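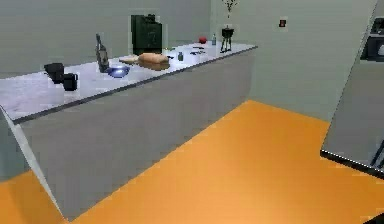 From: Märta Torvik
To: Brolstead Supper List
Subject: Re: [supper] Lentil soup for the March supper, thickness and salt

Hi all,

Answers to Despina's questions are below her message, which I've trimmed a bit. I made the soup twice last month, once at home in a six-quart pot and once at the hall in the big one, so I have notes on both.

Despina Manole wrote:
> I tried the red lentil soup from the list on my family and it
> came out more like mashed potatoes by the next day. It tasted
> fine but you could stand a spoon in it. Is that the recipe or
> did I do something? Also, the sheet says to salt at the end,
> and my mother always salted the onions. We have 64 people
> signed up and I would like to get this right before I shop.
>
> One more thing. Can the cumin go in with the broth, or does it
> have to be fried first? Sverre said it makes no difference.
>
> Despina

It's the recipe. Red lentils keep drinking up liquid after the heat is off, and the sheet was written for soup that gets eaten the same hour. If you're cooking the night before, use one extra cup of broth for every pound of lentils and hold back another two quarts to stir in while it reheats. Reheat it slowly with the lid off and stir along the bottom. The hall pot has a thin base and the left burner runs hot, so use the right one. 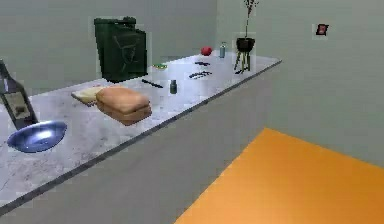 For 64 bowls I would buy nine pounds of lentils. That allows a cup and a half each, with seconds for the people who always want them. Last time we made eleven pounds and sent a lot of it home in yogurt tubs.

On salt, do both. A teaspoon on the onions helps them give up their water and keeps them from browning too fast. Leave the rest until the lentils have gone soft, then add it a spoonful at a time and taste. The broth powder we get from Kwofie is saltier than the old one. I used the full amount from the sheet at home and had to add a potato and a lot of water.

Sverre and I don't agree about the cumin. Fried in the oil for half a minute before the onions go in, it tastes toasted and it carries through the whole pot. Put in with the broth, it tastes a little dusty to me. Use whole seeds if you fry it. Ground cumin burns before you can get the onions off the board.

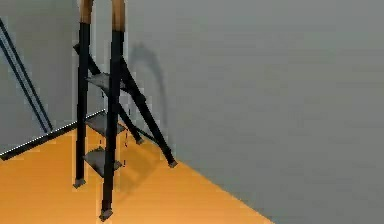 The amounts I would use for the hall:

9 pounds red lentils, rinsed until the water is mostly clear
12 medium onions, chopped small
4 pounds carrots, grated on the coarse side
2 heads garlic
1/2 cup olive oil
1/3 cup cumin seeds
2 small cans tomato paste
8 gallons broth, plus the two quarts held back
juice of 10 lemons, added off the heat

Grate the carrots. Diced ones take longer than the lentils do and you end up with hard orange bits in a smooth soup. Fry the tomato paste with the onions until it goes dark before any liquid goes in.

Evdokia asked me separately about freezing. It freezes well without the lemon. Put it in flat bags, leave some room at the top, and add the lemon when it's hot again. 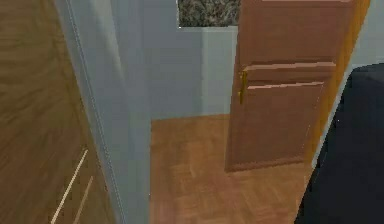 For bread, Rosângela is bringing rolls from Jonbridge again, so we only need butter and something without wheat. I have a cornbread that uses no flour and can make two pans of it. It bakes at 400 for 25 minutes and cuts into 24 squares a pan if nobody is greedy.

I can be at the hall by 3:30 to start the onions if one other person can chop. Bring your own knife, the ones in the drawer are no good. Despina, if you still have the long wooden paddle, please bring that too.

Märta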